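Vover Demonstration Sessions: Frequently Asked Questions

These answers are for people who have signed up to record demonstrations at our Brernasville site. If something is missing, ask Stamatia Konstantinidis at the front desk or whoever is running your session.

What will I be doing?

You hold a gripper in each hand and do a short table task with them. Most of the current tasks are box tasks: open the lid, put a block in or take it out, close the lid, move the box by its handle. Your movements are recorded and later used to train a two-armed robot to do the same job.

Do I need any experience with robots?

No. You need to be able to stand at a low table and use both hands. Marek Danko or In-ho Yeon will go through the grippers with you before your first recording.

How does a single demonstration go?

Set the objects out as shown on the task sheet. Hold both grippers still over the table for 2 seconds, then begin. Work at a steady pace, a little slower than you would with your bare hands. When the task is finished, hold still again and wait for the operator to say "saved."

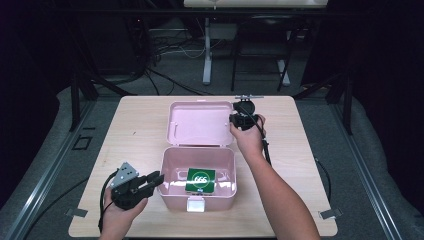 If the operator says "drop" instead, that recording will not be used. Put everything back to the starting layout and go again. Dropped recordings don't count against you, and you are paid for the whole session either way.

Can I touch the objects with my fingers?

Only between recordings. During a recording, everything has to be done with the gripper fingers. If you steady the box with your wrist or nudge a block with your knuckle, tell the operator and the recording will be dropped.

What if I make a mistake partway through?

Keep going if you can fix it with the grippers. A block that slips and gets picked up again is still useful to us. Stop if something falls off the table, if a cable catches, or if you lose your grip on the tool itself.

Should I do it the same way every time?

Follow the order of steps on the sheet, but don't try to copy your last attempt exactly. Small changes in where the box sits and how you approach it are fine. Please don't invent new methods without asking first. Lefteris Bakalis writes the task sheets and is glad to hear suggestions.

How many demonstrations make up a full set?

A full set is 200 saved recordings of one task, usually shared among several people. One person does no more than 80 in a session.
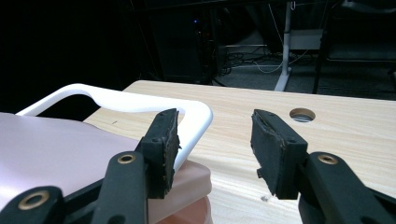 When should a gripper pad be replaced?

Tell the operator when the surface starts to peel or when objects slip more than they did earlier in the session. The operator decides and makes the change. Please don't pull at a loose edge or tape it down yourself.

Why use hand-held grippers instead of remote control?

We use both. Hand-held tools are quicker to learn and work well for table tasks. Remote control, where you steer the arms from a separate station, is used at our Gisesby site for tasks that depend on how the arms themselves can reach. Ask Damián Palma if you would like to train for that.

Can I take breaks?

Take one whenever your hands or shoulders feel tired. Put both grippers down on the rest first and step clear of the cables.

Who gets the recordings?

They stay with Vover and with El Fassi, our partner on the box tasks. Your name is not stored with them. Each person is given a session number, which you will find on your sign-in slip.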